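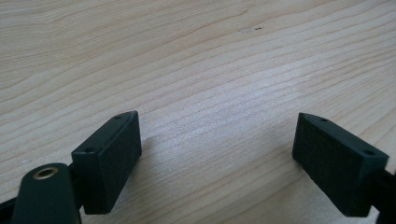

Sigrun Ljungberg asks if the pattern in the wood will look the same on the top she gets as on the one in our showroom, and whether she may choose a calmer one.

It will not be the same, and yes, you may choose. Every Totivell top has its own grain. On some the lines are long and bend only a little, on others they make wide arcs. The color goes from cream to a light tan, often on the same top. If you prefer a calm surface or a lively one, please write "calm" or "lively" in the comment field when you order. We will look through what we have in the rack and take the nearest. If we have nothing near, we write to you before we pack anything.

# Totivell tabletop, light wood

Sold as a top only, without legs. Made for a dining table, a long desk or a work table in a room that is dry and heated in winter.

| | |
|---|---|
| Length | 2000 mm |
| Width | 658 mm |
| Color | light, varies from cream to tan |
| Edges | softly broken by hand, all sides |
| Surface | soap finish, or untreated |
| Underside | same finish as the upper side |
| Legs | not included, see below |
| Made by | Haugland |
| Sold by | Gukunance |

The width is unusual, we know. It was chosen by Haugland for narrow kitchens and for desks against a wall, where a normal dining width takes too much of the floor. Two people can eat across from each other with plates, glasses and one serving dish between them. If you want two dishes and a bread basket, put them at the end or think about a wider table. Two tops can also be placed side by side on one frame. Ask us for this, because the long edges must then be made square and not broken, and we cannot do that after delivery.

## Soap finish or untreated

Most customers take the soap finish. It keeps the wood light and it feels dry and a little silky under the hand. It does not make the top waterproof. Coffee, red wine and beet juice will leave a mark if they stay, so wipe them when they happen.

Untreated means exactly this: sanded, dusted and wrapped. You must treat it yourself before you use it, both sides, on the same day if possible. Oil will make the wood more yellow than you see here on the page. Try first on the underside and let it dry over night – the color right after oiling is always darker than the final one.
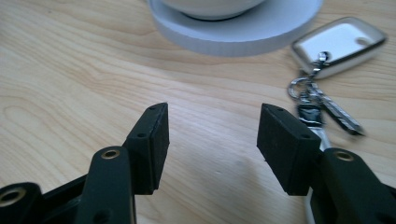 Light matters more than people expect when they judge the color. Under a window in the morning the top looks almost white in the middle, and in the evening with a warm lamp it turns to honey. We had one customer who sent the top back as "too yellow" and then ordered it again when she had changed the bulb. If you are not sure, order the sample piece. It is cut from the end of a real top and you can keep it on your own table for a few days. The cost of the sample is taken off when you buy.

## Small marks

This is a natural material and it is handled by people, so a top can have small dark specks, a paler spot, or a place where the grain makes a quick turn. We do not count them as faults. What we do count as faults:

- a crack that you can feel with a fingernail
- a loose or open knot
- a top that rocks on a flat floor
- damage from transport, also when the box looks fine

Please take photos and write to us within 10 days after you get the top. Write to the address on the delivery note, Edvin Öberg reads it. The guarantee is 3 years for cracks and warping, when the top was treated on both sides and kept inside the house.

## Daily care

Wipe with a cloth that is well wrung out, along the grain, and dry after. Do not use the green side of the kitchen sponge. A few times in a year, wash the whole top with soap flakes in warm water, let it stand a minute, and take off what is left with a clean damp cloth. The first wash can raise the fibers a little, so the surface feels rough. When it is fully dry, sand very lightly with fine paper and it will be smooth again.

Pots from the stove need a trivet. A hot baking tray also, even "only for a second."

Small scratches can be sanded out by hand. Sand a larger area than the scratch itself, with an even pressure, and then soap this area two times. It will look paler than the rest in the beginning and the difference goes away slowly with use. For a deep dent, put a damp cloth over it and touch it with a warm iron for a moment. It often rises, but not always.

## Legs and mounting

The top fits the Onlow trestles and the Onlow steel frame, which we also sell. With the frame, use the slotted brackets in the bag and do not tighten them so hard that the wood cannot move. The width of the top changes a little between November and summer. If it is locked with straight screws through the frame, it can split.

With trestles, no screws are needed. Place them a good hand's width in from each end, further in if somebody will sit at the short side.

Do not drill from above, and mark your drill with tape before you drill from below. Marit Midtbø in our workshop can make the pilot holes for your frame if you send a drawing with measurements in millimeters. Allow one more week.

## Delivery

The top comes flat, wrapped in paper with corner protection. Be two persons to carry it, and carry it on the long edge. Measure your staircase first, the length does not go around every corner. We deliver to the door of the building. Carrying up can be added in the checkout.

Leave the top flat and unwrapped in the room overnight before you mount it, with air on both sides – two pieces of scrap wood under it are enough. Do not lean it against a radiator.

Questions about size, grain or stock: Ladi Igwe answers the phone until four in the afternoon.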